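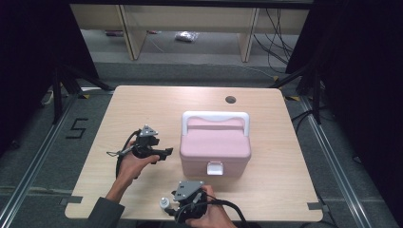 Pink storage box with the lid closed and latch down, small white bottle beside it on the table.

Search this site
Enter keywords
Go

2/6/23
By Adom Boateng

Bernby Home Kits: progress report to the Plurnari Fund

What a month! When I last wrote to you we had a storeroom full of flat cartons and a packing list that three people disagreed about. Since then the list is settled, the boxes are in, and the first kits have gone out to households on both sides of the river.

Kits packed and delivered

We packed 215 kits in January, against the 20 we managed in the trial run. The target for the whole grant is 837, so there is plenty left to do, but the pace is much better than I dared put in the plan. Most of the gain comes from packing at one table from start to finish. In the trial we carried half-filled boxes between two rooms and kept losing track of which ones had their bottles.

The boxes

I am so pleased with these. You may remember we went back and forth between the Tufa crate and the Skasska box, and the Skasska won. It has a handle that goes over the lid, so it can be carried in one hand up a flight of stairs, and it shuts with a latch on the front. Families tell us they like that it looks like something you would take on a picnic. One grandmother has asked for a second one for her sewing (we said no, but it was close).

The price came in at 90 cents a box under our estimate. With your agreement we would like to put that saving toward refills.

What goes inside

The order of packing is now fixed:

Folded cloths and gloves on the bottom
Soap and bandages next
Small bottles standing up along one side
Instruction card on top, printed side up

Bottles gave us the most trouble. In the trial they went in first, lying down, and several leaked into the cloths before they reached anyone. Standing them up and adding them late has fixed nearly all of it – we had two leaks last month, both from caps that were never tightened. Every cap now gets a turn at the table before the bottle goes in.

Still to sort out

The instruction card needs a second version in larger print. The draft is written and I hope to send it to you with the next report.

Storage is tight. Closed boxes stack well enough, but a week's worth fills the back wall, and we are looking at a second set of shelves. I don't expect to need extra money for this.

Deliveries on the north side are slower than I'd like. Many of the addresses are apartments where we have to call ahead, and evening visits work far better than mornings. We have moved the route to start at four, and the first two runs went very well.

Next steps

Refill packs start this month, beginning with the homes from the trial. We'll also phone those same families to ask what they used up first and what is still sitting in the box. I can't wait to hear the answers – the gloves are my guess for first to go.

The receipts for the boxes and the printing are in the folder I shared with you. If you would like to come by and pack a few kits with us, any afternoon is fine.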